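Akov Token Holders Association
Minutes of the February meeting of the Governing Council

The meeting was called to order at 6:00 p.m. by the Chair, Sawsan Sleiman. A quorum was present. Members Lekham and Adams attended by video link.

1. Minutes of the previous meeting
The minutes were approved with one correction: under item 4, "validator fee" should read "network fee."

2. Staking threshold
The Council considered a proposal to lower the minimum stake from 1,000 tokens to 115. Member Adams spoke in favor, stating that the present minimum shuts out most new holders. Member Lekham asked whether the rewards pool could support the added accounts and requested written figures. The Chair noted that any change to the threshold must go to a full vote of holders under the bylaws.

Moved by Adams, seconded by Lekham, that the proposal be placed on the next holder ballot, with the rewards figures attached. Carried.

3. Zekthorpe wallet
The Secretary reported that the Zekthorpe wallet will end support for the old contract address. Holders who have not moved their tokens will still be able to do so through the Association's migration page. Member Adams asked that the notice state plainly that staff will never request a recovery phrase. Agreed.
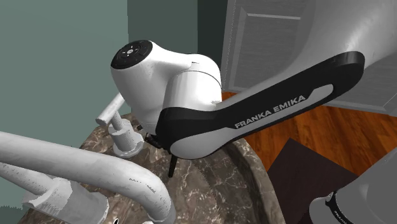 The notice will be sent to all registered holders and posted on the website in the same wording. The Secretary will bring a draft to the Chair for approval before release.

4. Treasury custody
The Council reviewed the signing rules for the reserve wallet. At present 2 signatures are required for any transfer. Member Lekham proposed adding a waiting period for transfers to a new address. Discussion was deferred until the custody provider has replied in writing.

5. Other business
A holder's letter on tax record exports was received and referred to the Secretary for reply.

The meeting was adjourned at 7:40 p.m.

Respectfully submitted,
Secretary to the Council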